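From: Ayana Wubshet
To: gripper-users list
Date: Wednesday, September 22, 2021
Subject: Re: Fingers letting go late on thick cloth

On the Brukach thread, Fuentealba wrote:

> We have had the same trouble since July. The trigger comes back, the
> log says "open", and one finger stays where it was for a moment. With
> hard objects we never see it. Has anyone tried it on towels? We are
> wondering if it is the spring or the joints.

Yes, towels! I've been having a lovely time with this one and I think we are getting somewhere. It is the joints, or at least it was on ours, and thick cloth brings it out far better than anything else we own.

We run two of the Clotden hand-held grippers at Rarkton, both on the older pins. After the second late release I stopped the ordinary recording and did nothing but pick up and let go, using a grey terry towel in front of the red cloth with the white lettering. Out of 51 releases, 17 were late. That is a lot more than I expected, and every late one came after a grip where the towel was bunched up between the fingers.

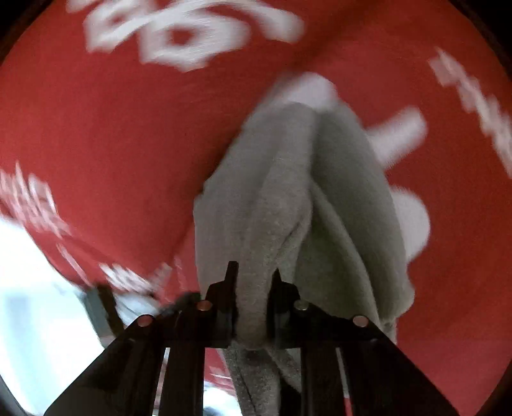 What I think is happening

The towel pushes back. With a thin cloth the fingers close nearly square and the load on the pins is small. With a fat bundle of terry the tips get pushed a little out of line, the pin leans in its hole, and if there is any fluff or grit in there it sticks. Let go of the trigger and one side opens while the other thinks about it. The log only knows about the trigger, so it cheerfully writes "open" while you are still holding the towel.

That last bit is what bothers me most. If you train an arm on those recordings, you are teaching it that the cloth is free when it isn't, and I would much rather find that out now than with a moving arm and somebody's sleeve nearby.

I went back over the recordings slowly, watching the four pins and the tips together.

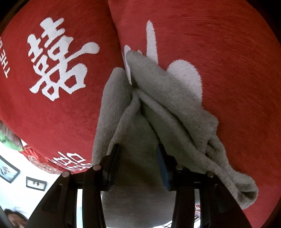 The outer two never gave me any bother. It was always one of the pair next to the fingertips, and on our worse gripper it was the right-hand one every time. When I took it out there was a neat little collar of grey fluff packed round it – oddly satisfying to pull off. I cleaned all four, put them back dry (oil just collects more fluff) and did the whole set of 51 again. Two late releases, both near the end.

So, for Fuentealba: try cleaning before you order springs. If the pin has a shiny worn patch on one side, swap it as well. Ours did, and the new one is in the post.

Until then we have marked 13 recordings as doubtful and taken them out of the set. We also now keep hands clear of the tips until we have seen both fingers open, whatever the log says.

Could anyone with the newer pins try the same thing with a thick towel? I'd love to compare, and I'm happy to send my notes.

Ayana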